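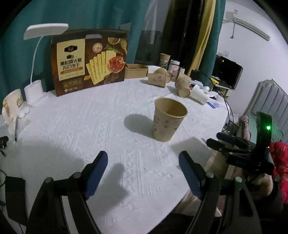

Skandent Review: Grasp Labeling and Replay for Hand-Held Gripper Demos

Skandent is a desktop program for turning wrist-camera recordings into training data for grasp policies. I used version 8 through October on a set of tabletop pick tasks, mostly paper cups and small boxes.

Import is quick. It lined up the camera stream with the finger width on all but 23 of my 900 clips, and the ones it missed were flagged in a list, so I could fix them by hand. Brodex, which I used before, dropped bad clips without a word.

The object tracker is good on upright cups. A cup lying on its side gives it more trouble, and the mask tends to slide onto whatever kraft paper is behind it. White wrappers on a white tablecloth are worse. I ended up drawing those myself. Soft shadows from the fingers got picked up as objects until I raised the contact threshold, a setting buried two menus down.

Replay is the part I use most. You can scrub to the moment of closing and see the planned pose next to the recorded one. It slows down past 100 clips in one project.

Export to the Erkenum format worked the first time. The manual is thin and the search box in it is broken.

I'm keeping it for cups and boxes. For clear jars I still label by hand.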